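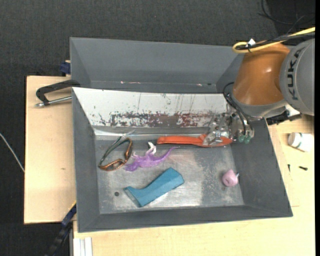

Flolodum Bin Kit
README and data card, release 17

1. Purpose

The Flolodum Bin Kit is a bench package for sorting mixed small goods from one open bin into another. It is supplied by Hernik to laboratories, training centers and small warehouses that already own an industrial arm. This document covers the parts of the kit, the trial recordings delivered with it, and the limits on their use.

2. What is supplied

Two gray metal bins, open at the top
Bench clamps
Gripper with hoses and fittings
Object set, 43 pieces
Trial recordings and control software

The arm, its controller, the air supply and the work table are not included. The reference bench at the Tutov site uses a KUKA arm. Other arms may be used if the mounting plate fits; drawings are in the folder "mount".

3. Object set

The pieces were chosen to differ in outline, weight and surface. They include tools, toys, eyewear and small household goods. Long, flat pieces such as the orange tool are graded "hard" when they lie against the foot of a bin wall, where the fingers have little room on one side. Customers may add their own pieces — the software does not need a model of each one — but results for added pieces are not covered by the figures below.

4. Trial recordings

The release contains 119 recorded sessions. Each session begins with a filled front bin and ends when the bin is cleared or the operator stops the run. Every pick attempt is stored with:

a color view from the fixed camera
the arm position
the gripper command
a result label (held, dropped, missed)

Labels were entered by the operator on duty and checked by a second person. Sessions with an air pressure fault have been kept and are marked in the file "faults.csv".

5. Known limits

Worn bin floors produce bright reflections, which can be read as small objects. Clear and glossy items are missed more often than matte ones. The bins in the recordings show ordinary wear, and a new set may give slightly different results until the software has been adjusted.

Clamps must be tightened before each session. In 16 sessions a bin moved during the run; the camera setup was repeated afterward and both versions are included.

6. Service

Installation takes nearly two days. Support contracts are handled by Nishad, which also stocks spare fingers and hoses. Worn fingers should be replaced in pairs.

7. Terms and contact

The recordings may be used for research and staff training. Resale requires written consent from Hernik. Questions on content should be sent to the data maintainer, Ľubomír Jireš, with the release number and the session number. Corrections are collected and issued each July.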